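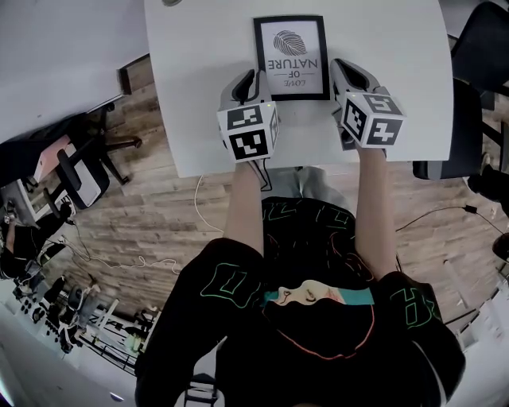 In October I finally took the old print of the harbour to a paper conservator in Redmont. I had put it off for two years, mostly because I was afraid of the price and a little because I was ashamed of how I had kept it. It hung in my kitchen, on the wall opposite the cooker, in a black picture frame of the plain kind, like the one lying on the white desk. I bought that frame because it was the right size and I did not think about anything else. The print itself says 1746 in the lower corner, under the name of the town, and I believed that something which had lived so long could also live through my cooking.

The conservator was kind about it. She turned the frame over and showed me the back, where somebody before me had closed it with brown tape, and under the tape was a board which had become the colour of tea. She explained that cheap board gives off acid over the years and the paper takes it in. This was the reason for the brown line which I could see around the whole image and which I had always taken for a part of the design. I had even liked it.

Then we came to the stains. There were two kinds. The small reddish spots are called foxing, and she said she could make them weaker but would not promise to remove them all. The bigger mark at the top was from water, probably from a time long before me. I asked if she could make it disappear and she asked me if I really wanted that. I did not understand the question at first. She said that a very white sheet of this age looks wrong to her, and that each washing takes also something from the paper. We agreed on one gentle bath, a repair of the tear at the left margin with thin Japanese paper, and a new mount.

The cost was 217 for the treatment, and the mount with the new board came to 47 more. I had expected worse. The work took longer than she had said, as she wanted the sheet to rest under weights before she would let it go.

I have it back now. The brown line is still there but much paler, and the water around the boats, which I thought was simply grey, has many fine lines in it. The tear I can find only when I hold the sheet against the window, and I should probably stop doing that.

The print does not hang in the kitchen any more. I have put it in the corridor, where no sun comes, with a small gap between the glass and the paper. My old frame I kept, and it holds now a poster from the Chisholm book fair, which can turn yellow as much as it likes.

Next I would like to ask her about my grandmother's map, which is glued to cloth and cracks at every fold. She has already told me by telephone not to unroll it again before she has seen it, so it is lying on top of the wardrobe until spring.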